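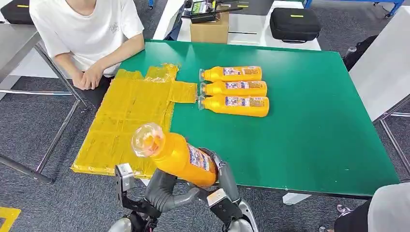

Figure 6.1 Orange plastic bottles and a yellow plastic sheet on a green table.

Chapter 6
Who Pays for the Pipes?

I grew up in a house where the water bill sat on top of the refrigerator until my mother felt like opening it. It was the smallest bill we got, so it never scared anyone. I didn't think about what it paid for until my first job out of school, when I was sent to the town of Biwott to help sort out its water rates and found that the rates hadn't changed in 13 years. The pipes had changed plenty in that time (mostly by getting worse), and I spent that January learning what a water main sounds like when it lets go under a frozen street.

Chapter 5 was about roads, and roads are easy to argue over. Everyone drives on them, everyone can see the potholes, and a mayor can stand next to a fresh one with a shovel. Water mains are buried. A town can skip work on them for years before anybody at a public meeting brings it up, and by then the repair is usually an emergency job at emergency prices. 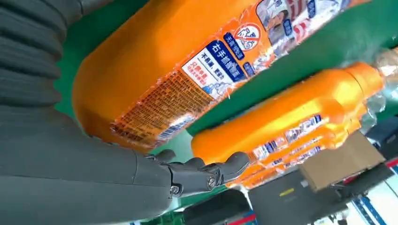 So let's start with the money, because I think the engineering makes more sense once you know where the money comes from. Most of what a local water system spends comes from the people who use the water. You pay a fixed charge each month just for being hooked up, and then a second charge based on how much you use. Some systems also get loans or grants from the state or federal government, and many sell bonds when they have something big to build. Keep those sources apart in your head! A grant never has to be paid back, but a bond does, and the payments on it land on that same monthly bill.

Tia Rudd ran the Biwott water office when I worked there, and she kept a paper map of the system on her wall with every break marked in red pencil. Some streets were more red than white. She could have told you which 30 blocks needed new pipe, and she could have told you the order too. What she didn't have was a rate that would cover it.
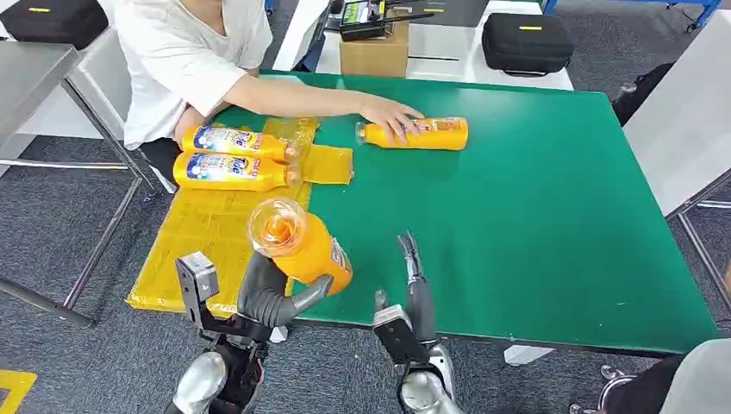
The council's worry was a fair one. Biwott had more than 1000 households on fixed incomes, and a jump of 40 percent, which was the number in our first draft, would have hurt them. We went back and spread the increase over several years, with a lower fixed charge for small users. It passed by one vote. I still think we set the first step too low, and you may agree with me after you work through the tables in Section 6.3.

A word on terms before we go on. When I say "capital costs," I mean things you buy or build to last a long time, like a main, a pump or a storage tank. "Operating costs" are what it takes to get through the year: wages, power, chemicals, patching leaks. Budgets in trouble tend to borrow from the first to cover the second.
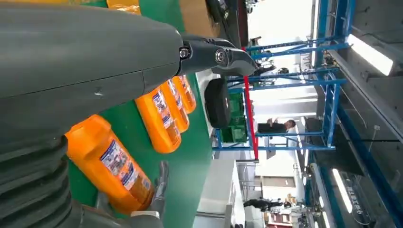

Section 6.1 takes the monthly bill apart line by line, using one from the neighboring Elletti district, where the fixed charge is much higher than it was in Biwott. Have one of your own bills handy if you can get hold of one (ask your landlord, if you rent). Section 6.2 turns to bonds, and you'll want the interest formula from Chapter 2 for that.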